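Home & Garden Forum > Bedding > How often do you really clean a mattress?

satti_lane
Good evening, all! We bought a quilted mattress from Zekeck back in July, and I am trying to take proper care of this one (the last one I never touched in all the years we had it, I'm ashamed to say). The leaflet says to vacuum it every month. Do any of you do that? My sister thinks I've lost my mind.

porchswing62
Welcome, dear! Monthly is a bit much. I do ours when the seasons change, with a light dusting of baking soda left on for 24 hours while we sleep in the spare room.

grinard_gran
I have to disagree on the baking soda, porchswing. It settles down in those stitched grooves and you never get it all back out. Plain vacuuming, slow passes, windows open. Some from our place:

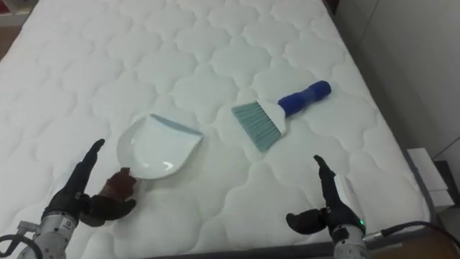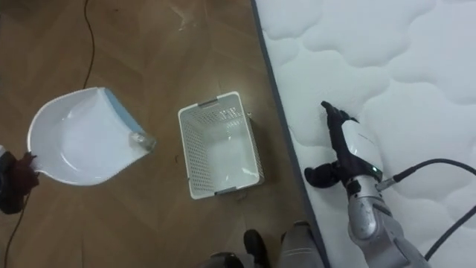
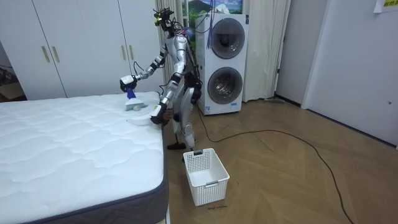
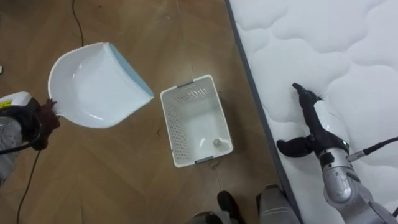
Mattress day, sheets off. The little vacuum is in the third one.

porchswing62
Well, I've used baking soda for years and my mattress smells lovely, so we'll have to agree to differ! I do sift mine first, which helps with the clumps.

zomivell
Monthly here, but we have two dogs who think the bed is theirs. Don't forget the seam along the edge, satti, that's where ours collects the most hair.

satti_lane
Thank you all so much! I'll try every other month and skip the soda for now (sorry, porchswing). Does anyone bother turning theirs head to foot as well?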